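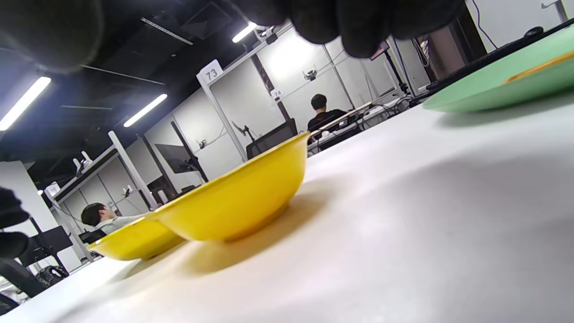 Wrist camera or head camera for hand-held gripper work?

We use cookies to remember your settings. Accept / Manage

17 replies · 3 shares

tallow_bench
I've been comparing views for a sauce brushing task: bowls, a plate and a pastry brush on a white table. We have the Tistton camera on the hand-held gripper tool and a Grurkeo unit at head height. I want to settle on one as the main view before we record properly, because storage and syncing are both a pain with two.

So far I lean towards the head view. It gets both hands and everything on the table, and you can tell at a glance what belongs where. The tool view has strip lights in it whenever the tool tips up, and a lot of the picture goes on ceiling and desks at the far end of the room.

Anyone done this with food-type objects?

parsnip_servo
We did. Head view only, for 3 weeks, and regretted it. It was fine for which bowl and which hand. It was poor for the last bit of the reach, where you need to know how far the brush is above the bowl. From overhead that all flattens out.

What controllers are you using for the hand pose?

tallow_bench
Round ones mounted on the backs of the gloves, with straps at the wrist. Tracking is good in the middle of the table and worse when I reach right over. One more thing against them is that they cover part of whatever the hand is in front of.

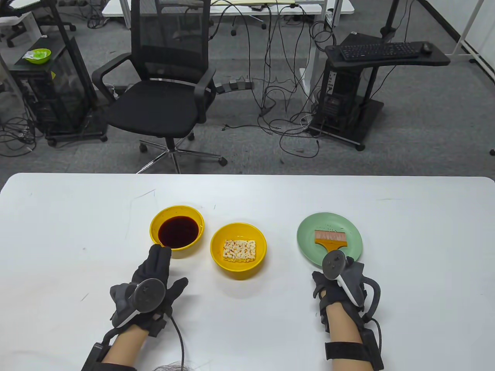 I could move the head unit forward a bit, but then I lose the near edge of the table, and that is where my hands spend most of their time. I tried tilting it instead. It helped with the plate and made the bowls worse.

Clodagh Lynch
I wouldn't judge the tool camera by how much ceiling is in it. You can crop or mask the top third and lose very little. What matters is the bit near the tip. Can you see the bristles and the rim of the bowl together? If yes, keep it.

Also check your exposure. With a white table and strip lights in the same shot, auto exposure tends to wander. We lock ours at 1/120 and leave it alone, and the flicker went too.

parsnip_servo
Agree on locking exposure. Don't agree on masking. The fixed things in the background give the tracker something to hold on to. We masked ours and the pose drifted within a minute. The bay number signs you've got on the wall are probably doing you a favour.

Clodagh Lynch
I meant mask for training, after the pose has been worked out. Keep the full picture for tracking.

parsnip_servo
Fair enough, that's different.

ovenglove_ml
Has anyone tried the Mac an tSaoi mount? It sets the camera further back from the tip. I found it better with tall objects and no use at all for shallow plates. It also knocks into things.

tallow_bench
Tried it in May. Took it off again the same day for exactly that reason.

I went back through the tool view with Clodagh's question in mind. The bristle end and the bowl do show up together, and the bowl is sharp enough to find the rim. The other glove gets into the top of the picture and is well out of focus, so that's a lost area whatever I do.

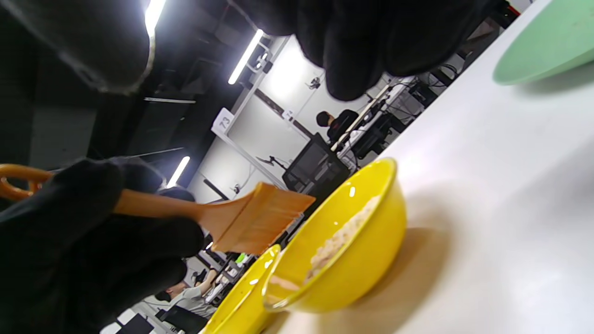

So the plan now is tool view as the main one, head view as a second at a lower frame rate. 10 frames a second should be plenty for working out which object is being used. I'll keep the full width on the tool camera until the poses are done — masking can wait.

ovenglove_ml
10 is low if you are moving the brush quickly. I'd go higher and drop the resolution.

Clodagh Lynch
For a second view it's fine. If storage is the worry, Jotport will thin the frames out later, and you can change your mind. You can't do that if you never recorded them.

tallow_bench
Good point. I'll record the head view at full rate for the first batch and thin it afterwards. We have around 2000 short clips to get through, so I'll see what the disk looks like after the first day.

parsnip_servo
Still think you'll want them equal in the end, but post what you find.

Related threads
Locking exposure under strip lights
Glove straps that slip during long sessions
Two-finger or three-finger gripper for brush handles
Syncing two cameras without a hardware trigger
Tistton lens cap keeps coming off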